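Felista Odera had been at the packing place for 18 days when her aunt Peninah came in to work the same shift. The job was Felista's idea. Peninah had closed her stall in April and spent the weeks after it sitting in the kitchen with the radio on, and the rent was due.

"Do I have to talk to people?" Peninah asked on the bus.

"Victor will talk to you. You just nod."

Victor Ogola ran the shift. He gave Peninah a locker key and a basket and told her to follow Felista until lunch. The orders that morning were mostly for a shop called Trorora, small things in bags, and the slips were already in a pile. You took a slip, took your basket along the shelves, filled it and brought it to whoever was packing. Then you went back for another slip.
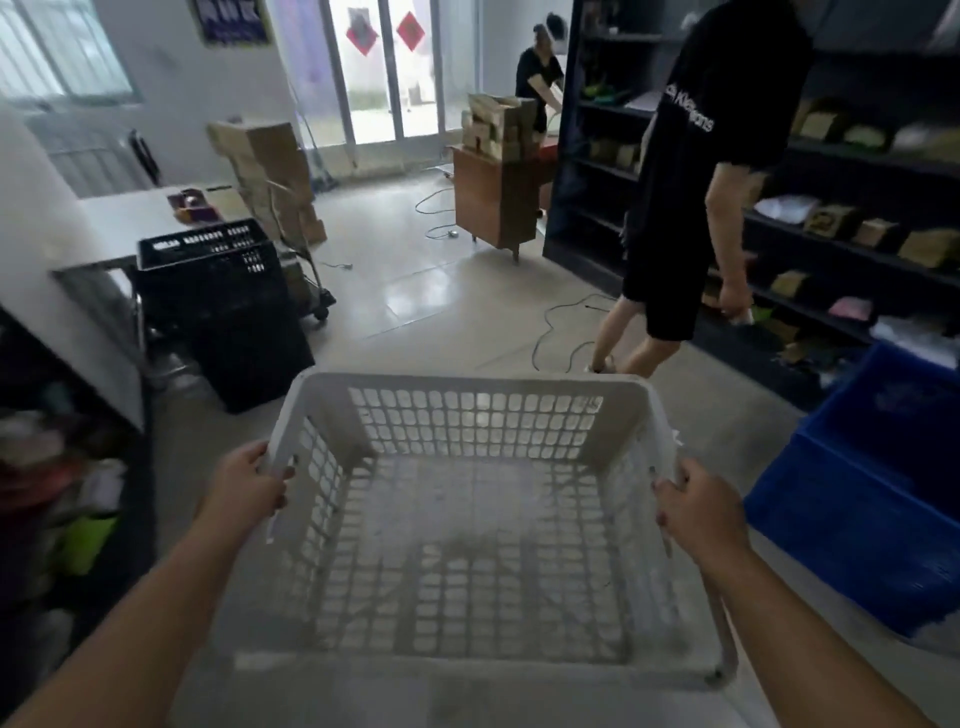

Peninah was slow at first. She read every label to the end. Dindo Sebastian passed her twice, and the second time he told her the bags on the low shelf all looked alike and she should go by the last number on the slip. She thanked him and kept reading the labels.

"He's trying to help," Felista said.

"I sold beans for half my life. I know how to look at a bag."

By ten she had made one mistake, and it was the slip's fault. It asked for 80 of something that came in packs of four, and she brought 80 packs in three trips. Victor stood over them for a while. Then he phoned the office, and the office said the customer wanted 80 packs after all. He didn't say anything to Peninah about it, but he stopped walking behind her.

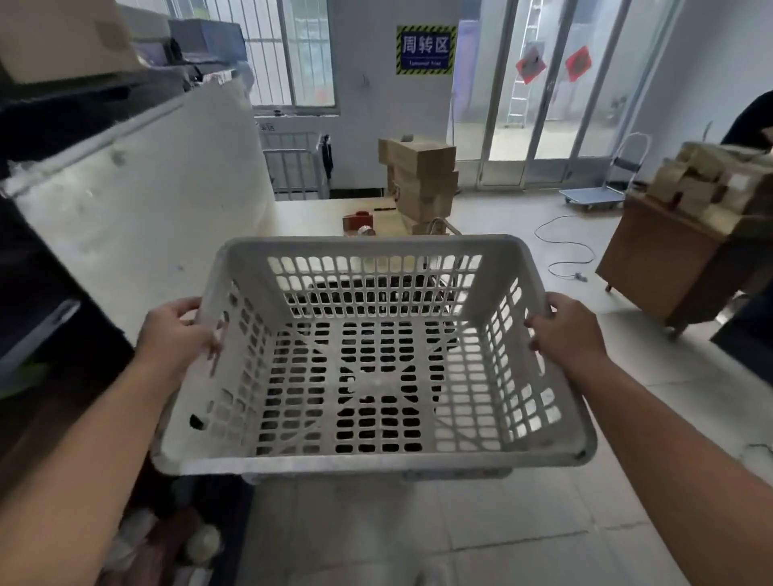
After lunch the two of them were put on packing together. Felista folded the boxes and Peninah filled them. They had hardly spoken since the bus, and it was easier with something to do. Peninah wanted to know who had picked the red tape dispenser, and whether it came in other colors, and Felista said she had never thought about it. There was a black marker on the table too, and Peninah used it to write the order numbers large, the way she used to write prices.

"Your mother called last night," Peninah said. "She thinks I should come and live with her."

"Are you going to?"

"Pass me another box."

Felista passed her one. They finished that order and the one after it. At four Victor came by with the sheet for the next day and asked Peninah how to spell her name.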